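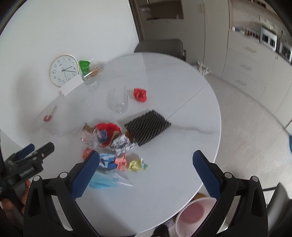
Chapitre 4
Décider quoi saisir : de la segmentation à l'ordonnancement

Débarrasser une table est une corvée qu'on confie volontiers aux enfants, qui s'en acquittent mal, et depuis peu aux logiciels, qui s'en acquittent plus lentement. Le chapitre précédent s'arrêtait à une pince correctement étalonnée. Reste à lui dire où aller.

Le module de perception de Florneck, notre fil rouge, rend une liste de masques avec un score pour chacun. Sur un cube isolé, le résultat flatte son auteur. Sur un tas d'emballages froissés, il devient plus philosophique : où finit le papier d'aluminium, où commence le carton déchiré ? 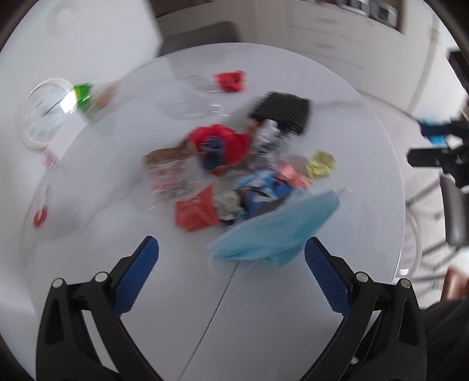

Le planificateur Warnus prend ces masques pour argent comptant. Il lui faut donc un filtre en amont, et ce filtre doit traiter trois ennuis : les objets souples, les surfaces transparentes et le flou de mouvement. Nous le construirons en section 4.2, puis nous le mettrons à l'épreuve sur le jeu Pathak, soit 1 103 vues dont 281 réservées au test.

Prérequis : les transformations homogènes du chapitre 2 et un peu de patience. Le code tient en 40 lignes, son débogage beaucoup moins.

4.1 Masques, scores et mauvaise foi

Un score de confiance n'est pas une probabilité, même quand il en porte le costume.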